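Speaker notes: looking after the Tivon cell

Slide 1
Say who the talk is for: people who have to keep one cell running and have other jobs as well. The arm came from Druseo, the base plate from Midtbø. Mention that the simulated copy of the cell gets the same checks as the real one, and that most of the talk applies to both.

Slide 2. Overhead mount
Hanging the arm leaves the platform clear for the cabinet and the loose items. The price is that every mount bolt is above head height. We check them on Monday, before power goes on. Mark each bolt with a paint line across the head and plate. If the line has split, stop and call it in.

Slide 3. Log figures
3,406 drawer pulls logged up to May. 1,386 of them came after we changed the finger pads. Pads are now swapped at 2,000 pulls whether they look worn or not. Pause here, someone usually asks about cost. Pads are cheap, a bent handle takes an afternoon.

Slide 4. Setting the cabinet
The cabinet position is set from the holes in the platform. Put it down, read off the hole row, type it into Nilora, then run the drawer pull slowly 3 times with nothing inside. Watch the wrist as well as the fingers. If the fingers drag sideways on the handle, the cabinet is turned a little. Move the cabinet and leave the program alone.

Slide 5. Loose items
Mugs go at the far end, baskets to the right. Keep the space in front of the drawer free. After any change to the layout, update the simulated copy the same day.

Slide 6. Drawer pull
Leave this one up during questions. Point out the folded elbow and how far the forearm has to reach to the left.

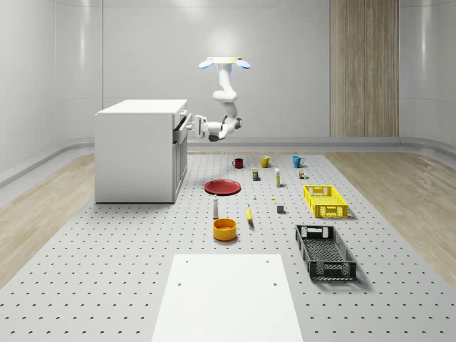
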